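Trestedine two-hand cell: setup, upkeep and what the recordings are worth

Reading time: 8 min
Print this page | E-mail this page
Shares: 88

Status

This README covers the Trestedine cell and the release recorded on it, 1735 recordings in all. The task files have their own notes and I have nothing to add to them. What follows is about the hardware: how the table is laid out, what gets checked before a session, what wears, and what happened in January when we rebuilt half of it and half of our assumptions went with it.

I maintain the cell. I didn't design it, and I don't share the optimism of the original setup sheet, which claimed it could be put together by anyone in an afternoon and would then hold its calibration. The first part is fair. The second I have never seen happen with this cell, and if you build a copy I would plan on not seeing it either.

What is in the cell

- One rectangular table with a large white board on top. The board stops short of the far edge and leaves a strip of wood showing.
- 2 hand-held grippers, left and right, each on its own cable.
- A white triangular plate on the outer side of each gripper, carrying four black dots.
- One camera looking down at the table, one on each gripper.
- Dark drapes at the sides.
- A recording machine running Remuvov, which timestamps the streams and writes them to disk.
- Whatever objects the task calls for. For the bagging and sorting tasks that means soft, clear plastic containers and small items such as tennis balls.

The setup sheet also lists a foot pedal for starting and stopping. We took it out. It added a cable to a floor that has enough of them, and the spoken start cue works about as well.

Laying out the table

Put the board down first and press on all four corners. If it rocks, fix that before touching anything else. We lost most of a session to a board that tipped a little whenever someone leaned on the near edge, and nothing in the logs showed it.

Leave the strip at the far edge alone. The temptation is to use it as a shelf for spare parts, and then the spare parts turn up in every recording.

Objects go down after the grippers have been picked up once and set back. Leave several ball-widths of clear board around anything that rolls. Soft containers should go down with the rim however it falls. I used to straighten them. The result was a set of recordings in which every container stood up like a new shoebox, and the people training on it told us, with some justice, that no bag in the world behaves like that. A slack rim that folds inward is fine. A container lying flat on its side isn't, unless the task file asks for it.

Cables leave each gripper downward and go off past the near edge. Keep them off the board. The left one likes to loop, and a loop is acceptable as long as it stays slack through the full reach of the arm. Test this by reaching for the far corner with each hand before recording. If you feel the cable, so will the data.

The dotted plates point outward, left plate to the left and right plate to the right, past the sides of the table. Whoever wears long sleeves should roll them up. A cuff over one dot is enough to make the tracker guess, and it guesses with complete confidence.
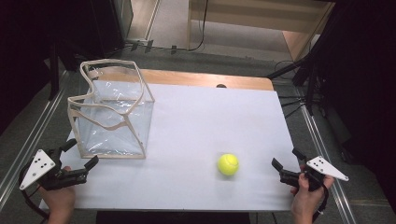 Checks before a session

1. Open and close both grippers fully, ten times each. Listen for the click that means a fingertip is working loose. If you are unsure whether you heard it, you heard it.
2. Wipe the dotted plates with a dry cloth. No solvent. The setup sheet recommends alcohol, and we now own a set of plates with gray dots thanks to that advice.
3. Hold both grippers still over the board and watch the pose readout in Remuvov. It should settle. If it hunts, check the lights first and the plates second. Recalibrating comes last, whatever the pop-up suggests.
4. Check the drapes. They get pushed aside by people walking through and don't fall back by themselves.
5. Record a throwaway clip and play it back from all three cameras. Play it to the end. A stream that dies halfway looks perfect in the preview.

Step 5 is the one people skip. Of the 118 recordings we pulled before release, most would have been caught by it.

What we changed in January

The old fingertips were a softer compound that came with the Apaza gripper kit. They gripped well for a few weeks and then began to tear at the inner corner, where the load is. Our supplier, Ratonico, offered a harder replacement and said it would outlast the arms. I took that the way I take most things in a quote. So far the replacements have lasted, but the sample is one cell and one team of careful operators, so please don't cite this README as an endurance test.

The swap itself is short. Take the connecting piece off with the fingertip still on it. Trying to separate them in place puts a twist on the arm. Clean the seat, fit the new part, and close the gripper slowly by hand before putting power anywhere near it. Both fingertips should meet squarely along the inner face. If one leads, take it off and seat it again. Don't file anything. Filing was popular here for a while and I have a drawer full of the results.

Do both sides of a gripper together. A new fingertip opposite an old one will pull a light object sideways, and you'll spend an evening blaming the tracker.

Recalibrate after any swap, with the board bare under the grippers and the jaws wide open. The gripper cameras are the reason for the bare board. They sit close, and the fingertips take up a good share of what they see, so anything lying in the gap competes with the edges we want to find. Move the objects well out to the side. They don't have to leave the table.
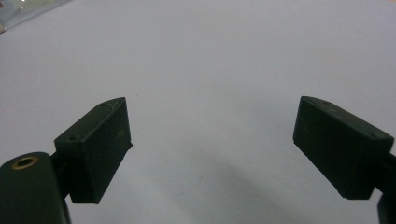

Zero the opening width next. Remuvov asks for fully closed and then fully open, and it accepts whatever you give it, including two readings of the same position. Write both values on the cell sheet and compare them with the previous pair. A shift after a fingertip change is normal. A shift when nothing has been changed means something is loose, and the pivot is where I would look first.

How much to trust the calibration

Less than the software does. Remuvov reports a single quality number after each run and colors it green, and in my experience it has been green on days when the left gripper was plainly wrong. The number measures how well the solver agrees with itself. It knows nothing about the table.

We check it with a crude test. Touch the closed tips of both grippers together over the middle of the board, then again near each corner. The two reported positions should match. Near the middle they nearly always do. Toward the far corners they drift, more so on the left, and I have never found out why. Swapping the plates didn't move the problem to the right. Neither did swapping the cables. If you need precise two-hand contact at the far edge, this data may not be what you want, and I'd ask you to check a few recordings before committing to it.

Things that wear

- Fingertips: look at the inner face and the tip. Pale scuffs are cosmetic. Nicks on the edge that meets the object are a reason to change the pair.
- Cables: the failure is nearly always where the cable enters the grip. Bend it gently while watching the stream.
- Dotted plates: these warp if left in the sun. Store them flat.
- The board: small marks build up over time. We leave them until they annoy the tracker. Replacing the board changes the brightness of everything, so note it in the sheet when you do.
- Metal rails beside the table: nothing to maintain, but people kick them. After a kick, run the corner test.

Known problems

The glossy containers throw highlights that move with the operator. We tried diffusers and got duller highlights in new places.

The dark fingertips against the pale board give clean edges in bright light and lose all detail on their inner faces. Anything that depends on reading texture there should be treated with suspicion.

Left and right streams can slip against each other in long recordings. The merge script corrects it using the start cue, and warns if the correction is large. Read the warnings. They scroll past quickly and the script exits as if all were well.

Version notes

Recordings made before the January swap are in the folder marked "soft". Everything later is in "hard". Don't mix them when you're studying grip force or slip. For coarse motion it probably makes no difference, though I have only anecdotes to offer on that.

Corrections to this page are welcome, particularly from anyone who has built a second cell and fixed the drift on the left. Send the cell sheet along with the message, including the zero values.

2 comments | Print this page | E-mail this page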